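Count the Keys Before You Build the Wall

After every prison escape the same proposal comes back: a higher wall, a second fence, thicker concrete. The state is about to spend most of the Lornau prison budget on a new outer perimeter, and the plan repeats this mistake at considerable cost.

The escape from Lornau in September did not involve the wall. According to the inspection report, the two men left through a service door in the laundry block, using a key that had been signed out on Sunday and not signed back in. The wall was in good order and so were the fence sensors. The failure was in a paper logbook, and it lasted 14 hours.

Physical barriers are rated by delay. A fence of a given type delays a fit adult by a known number of seconds, and that delay is useful only if an alarm has already gone off and staff are on the way. A barrier with no detection ahead of it adds a fixed amount of time to an escape that can take as long as it needs.

The facility at Trisitz shows the other approach. It is an older site with a lower wall and a similar population. Four years ago it moved all keys into electronic cabinets that release a key to a named officer and raise an alarm if it is not back within 60 minutes. It also went from two head counts per shift to 4, at irregular times.

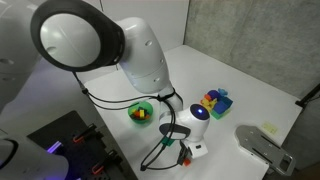 The cost of this was modest. The cabinets needed power, a network line and a service contract. The added counts took staff time, and that was the harder part to fund, as salaries come out of a different account than construction. A wall can be paid for once with bond money. An officer has to be paid for every year, and legislators know which of the two is easier to vote for.

There is a fair objection. Electronic systems fail, and the one at Moura was down for most of a night after a bad update from the vendor, Rerkov. I would answer that the Moura staff knew it was down. The cabinets locked, the shift commander was notified, and keys were issued by hand with two signatures until morning. A missing line in a logbook sends no such notice.

Nor am I arguing that perimeters do not matter. The north fence at Lornau is 20 years old and parts of it should be replaced - the inspection report lists the sections. That work is maintenance and belongs in the maintenance budget. It should not be used to justify a full rebuild.

The department should publish how many keys at each facility are unaccounted for at the end of each shift. If it cannot produce that number for Lornau today, the construction bid should wait until it can.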